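4.3 Descaling and Rinsing the Water Circuit

This section applies to the Vostum 900 countertop hot water dispenser in office kitchens, break rooms and shared pantries. Read the whole section before starting. Descaling is to be carried out by the person named on the service card inside the door panel.

The interval between descalings depends on the hardness of the local water supply. The display shows the message CALC when the programmed volume has passed through the heater. The dispenser continues to operate for 22 liters after the message first appears and then locks the hot outlet. Cold water remains available.

CAUTION: Water and steam leaving the hot outlet can cause serious burns. Switch the heater off at the rear switch and wait until the temperature indicator goes out before opening the door panel.

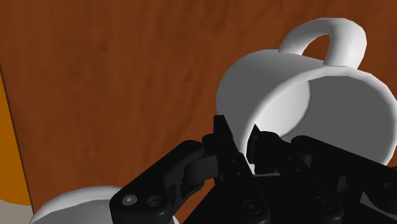 GITATBERG, July

Revised text for Section 4.3. This edition replaces the descaling instructions supplied with earlier units. Approved for issue by Teresa Sobczak, Technical Publications, Nurau Appliance Division.

Before you start

You will need one sachet of Kaplan descaling powder (part no. 1512), a jug, a collecting basin and a soft cloth. Vinegar must not be used. It attacks the outlet seal, and damage of this type is not covered by the warranty.

Place a notice on the dispenser so that other users do not draw water while the procedure is in progress. Where the unit serves more than one floor, inform the reception desk as well.

Descaling

1. Switch off the heater at the rear switch. Leave the main power connected.

2. When the temperature indicator is out, open the door panel and remove the drip tray. Empty the tray and set it aside.

3. Remove the filter cartridge by turning it to the left. Fit the gray blanking plug supplied with the unit.

NOTE: If the blanking plug is missing, do not continue. Descaling solution that enters the cartridge cannot be rinsed out, and the cartridge must be discarded.

4. Dissolve the full sachet in one liter of lukewarm water. Stir until no powder can be seen at the bottom of the jug.

5. Pour the solution into the service inlet behind the door panel. Pour slowly. The inlet has no overflow.

6. Place the collecting basin under the hot outlet. It must hold at least two liters.

7. Press and hold MENU for 5 seconds. Select DESCALE with the arrow key and confirm with OK. The pump runs in short bursts with pauses between them. The display counts down the remaining minutes.

8. When the display shows RINSE, empty the basin and put it back under the outlet. 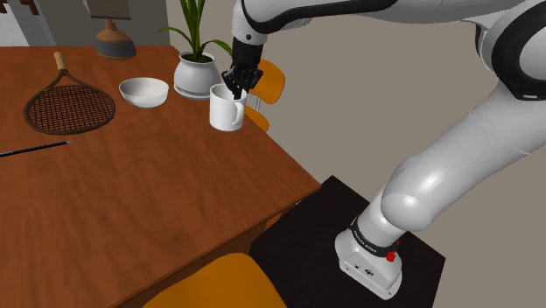
Rinsing

9. Fill the service inlet with fresh cold water up to the mark and press OK. Repeat this step once when the display asks for it.

10. Remove the blanking plug and refit the filter cartridge, turning it to the right until it clicks. Keep the plug in the holder on the door panel.

11. Close the door panel, replace the drip tray and switch the heater on.

12. When the temperature indicator lights, draw two liters from the hot outlet and discard the water. Check that it is clear and has no sour smell. If either is in doubt, repeat steps 9 to 12.

13. Enter the date and your initials on the service card.

CAUTION: Do not interrupt the program by switching off the main power. If the power fails, the dispenser resumes at the rinsing stage when supply returns, and the hot outlet stays locked until rinsing is complete.

If the CALC message remains

The message clears by itself after a complete program. If it is still displayed, check that the cartridge is fully seated and that the door panel is closed. If the message returns within a week, the hardness setting is probably too low for your supply. See Section 3.2 for the test strip procedure.

Sites that are closed over the weekend may schedule descaling for Friday afternoon. The solution must not be left standing in the circuit until the following week.

We use cookies to improve your experience on this website. By continuing to browse you agree to our use of cookies. Accept all | Manage settings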